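TEXTILES AND CARE, WEEK 6
Natural dyes: fixing, fading, washing

Notes to go with the talk. Rajitha Mridha took the first half, Bastien Rey the second. Fill in your own swatch results on the back.

Where we left off

Last week was scouring. If your cloth wasn't scoured properly, nothing below will work, sorry. Water should bead off nothing. Drop it on, it soaks straight in, done.

Mordants

Word comes from the French for biting. Old idea was that the salt bit into the fibre and made a hole for the dye. Wrong, but the name stuck. What happens is the metal bonds with the fibre and the dye bonds with the metal. A bridge.

Alum — the everyday one. Clear, bright colours. Safe enough with gloves and an open window.
Iron — "saddens" colour, that's the real term. Reds go to plum, yellows go to olive. Makes wool brittle if you overdo it.
Tannin — needed for cotton and linen before the alum goes in. Oak gall, sumac, tea at a pinch (tea is weak and it stains, be warned).
Copper — we don't use it in this course. Disposal is a headache.

Protein fibres (wool, silk) take alum easily. Cellulose fibres (cotton, linen, hemp) don't. This comes up every single year in the assignment and people still mix them up.

Quantities

Everything is worked out on the dry weight of the cloth. Weigh BEFORE wetting. Write it down.

For 1000 g of wool, 123 g alum in the recipe we've been using. For 500 g, halve it. Don't eyeball it. Cream of tartar optional, softens the handle of the wool a bit.

Madder: equal weight of root to cloth gives a good full red, so 1000 g root to 1000 g wool. You can go lower and get coral and salmon. Keep the pot well under a simmer, too hot and the browns come out of the root and the red goes muddy. Calcium in the water helps madder, so hard water is your friend here. Soft tap water, add a bit of chalk.

Getting to the dark reds

Burgundy, maroon, claret and so on. Three ways, none of them quick:

1. Strong madder, then a short iron dip. Minutes. Take it out earlier than you think, it keeps darkening in the air.
2. Cochineal with a little iron. Cooler, more purple.
3. Madder over a weak indigo ground. Slow but the nicest in my opinion, and the most even.

Bastien prefers 2. Rajitha says 3. You'll have swatches of all of them by the end of term so make up your own mind.

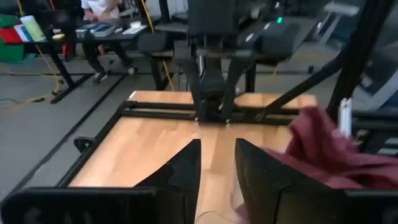 Why does a dark red cloth bleed in the wash when a pale one of the same dye seems fine?

Mostly because there's more loose dye sitting on the surface. A fibre can only hold so much, and deep shades are pushed close to the limit or past it. The extra was never bonded and comes off in the first few washes. Rinse till clear, leave it to cure for a week or two, then rinse again before you wear it with anything white.

Washing

Cool water, mild soap with a neutral pH. Many ordinary laundry powders are alkaline and will shift the colour, cochineal especially (goes purple). Lemon juice and vinegar go the other way, toward orange. So no, don't "set" the colour with vinegar, that's for acid dyes and we're not doing those.

Dry in the shade. Dry flat if it's knitted.

Light

Two different things, don't confuse them:
Washfast = stays put in water.
Lightfast = stays put in sun.
A dye can be good at one and hopeless at the other. Turmeric is lovely for a month on a windowsill, then beige. Madder and indigo do well. Berries mostly don't, whatever the internet says.

Test: card strip, thread wound round, half covered in foil, taped in a north-facing window. The June lot are still up in the hallway, go and have a look.

Reading

Gaillard, chapters 2 and 4. Jallow on iron, the short handout, skip the tables at teh end.

For next week

Bring two scoured swatches, one wool one cotton, labelled. Pencil on a tag, not pen, pen runs. Gloves. Old clothes.
Record sheets due as well, November 2018 version, the older one has the wrong tannin column.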